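작업 노트 / 간이 주방 정비, 1월

오후에 개수대와 그 옆의 짙은 회색 판을 봤다. 바닥은 대리석 무늬 타일. 점검 번호 1491로 적어 둔다.

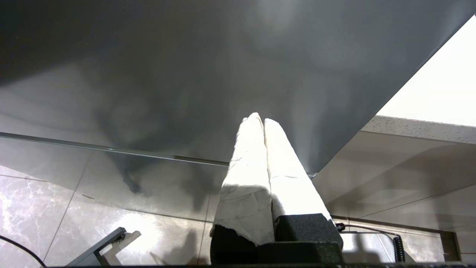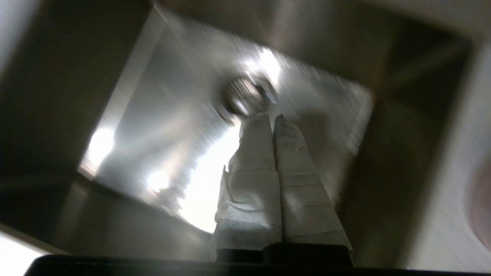
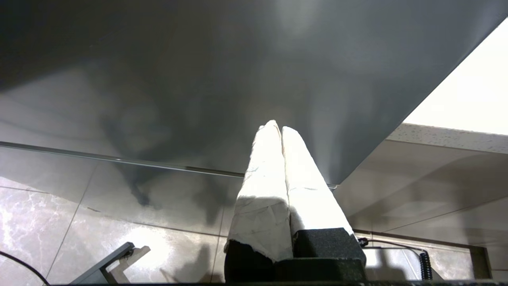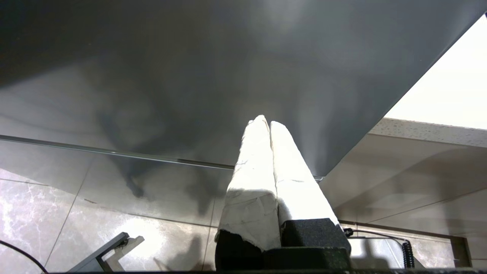

작성: 정비 담당

개수대부터. 볼은 결이 있는 스테인리스이고 바닥에 둥근 배수구가 있다. 물을 받아 30분 두고 수위를 표시해 봤는데 내려가지 않았다. 마개 쪽은 괜찮은 것으로 본다. 물을 뺄 때 마지막에 조금 고이는 자리가 있어서 마른행주로 닦아 냈다. 기울기 문제인지 배수구 테두리가 살짝 올라온 것인지는 아직 모르겠음. 다음에 수평계를 가져와서 다시 잴 것.

세제는 Stilleo 중성으로 통일했다. 전에 쓰던 연마제 들어간 것은 결 반대 방향으로 문지르면 자국이 남아서 치웠다. 결 방향으로만 닦고, 헹군 다음 바로 물기를 걷는다. 조명이 바닥면에 세게 반사돼서 서서 보면 자국이 잘 안 보인다. 손전등을 옆에서 비추는 편이 낫다.

회색 판. 면에 밝고 어두운 얼룩 같은 것이 구름처럼 퍼져 보인다. 처음에는 기름때인 줄 알고 미지근한 물과 극세사로 두 번 닦았다. 차이가 없었다. 각도를 바꾸면 얼룩 자리가 같이 움직이는 것도 있어서 일부는 반사로 판단. 움직이지 않는 부분은 따로 표시했다. Pemamar 유리용 세정제는 재질 확인될 때까지 쓰지 말 것. Peltonen 쪽에 재질을 문의했고 답은 아직 없음.

판 아래쪽의 얇고 밝은 테두리 선은 손톱으로 훑어서 걸리는 곳이 있는지 확인했다. 한 군데 걸린다. 이가 나간 것인지 굳은 이물인지 구분이 안 돼서 그대로 두었다. 칼날로 긁지 말 것.

바닥 타일은 물걸레 한 번. 줄눈은 회색이라 때가 눈에 안 띄는데, 개수대 앞쪽 줄눈에서 걸레에 색이 묻어 나왔다. 칫솔로 한 줄만 시험 삼아 문질렀고 확실히 깨끗해졌다. 나머지는 시간이 없어서 못 함. 걸레를 너무 적시면 줄눈에 물이 오래 남으니 꼭 짜서 쓸 것. 타일 무늬가 원래 불규칙해서 흰 줄을 물자국으로 착각하기 쉽다. 나도 한참 닦다가 무늬인 것을 알았다.

남은 일
수평계로 볼 바닥 기울기 확인
Peltonen 답변 오면 판 세정제 결정
줄눈 나머지, 칫솔 2개 필요
Skendix 실리콘 재고 확인. 개수대 둘레에 들뜬 곳이 있으면 그때 한꺼번에 작업

청소 도구는 다 헹궈서 널어 두었다. 극세사는 판에 쓴 것과 바닥에 쓴 것을 섞지 말 것.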